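**Fog signal at Prirkness – diaphone or siren?**

**tustor_keeper**
I'm trying to settle what was fitted at Prirkness before the electric horn went in. The local history booklet says a siren. My grandfather worked the relief boat there and always talked about "the grunt" at the end of each blast, which to me means a diaphone. A siren doesn't grunt. Does anyone have the station books or a maker's plate number?

**M. Tennant**
The booklet is right for the early years. There was a siren first, driven by a pair of oil engines made by Brestora. The engine house was built for it, and you can still see the bed bolts in the floor. I have a copy of the inspection notes and they call it a siren all the way through.

**oilvapor**
Inspectors called everything a siren. I wouldn't lean on that. At Tustorwood the notes say "siren" for years after the diaphone went in, because the clerk kept copying the old heading.

**M. Tennant**
That may be so at Tustorwood. The Prirkness notes give air pressure and consumption per blast, and the figures fit a siren.

**tustor_keeper**
Which years do your notes cover, Marion? My grandfather started later than the booklet's photos, so you could both be right.
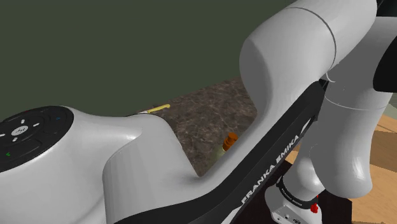 Also, the parts list I have from the closing sale shows 2 air receivers and 6 spare piston rings marked Kuusisto, lot 363. I had taken the rings as compressor spares. If they're for the sounder itself, that would answer it, as a siren has a rotor and no piston.

**oilvapor**
What diameter are they? Compressor rings would be small. A diaphone piston is slotted and as far as I know doesn't use rings like that at all, so I'd say your first guess was correct and the list proves nothing either way.

**tustor_keeper**
No diameter given. Only the lot number and the name.

**harbor_lane**
I grew up across the bay, 700 yards from the station. It grunted. The windows shook on the low note. This was the last few years before the horn.

**M. Tennant**
My notes stop well before then. I'll accept a diaphone for the later period if somebody can find the order for it. I still don't accept that the siren never existed, which is how the first post reads.

**tustor_keeper**
Fair point, I worded that badly. I'll ask at the county archive in March when the reading room opens again – they have two boxes of Prirkness invoices that haven't been listed.

**oilvapor**
Look for the air piping. They would have needed a second line for the operating air.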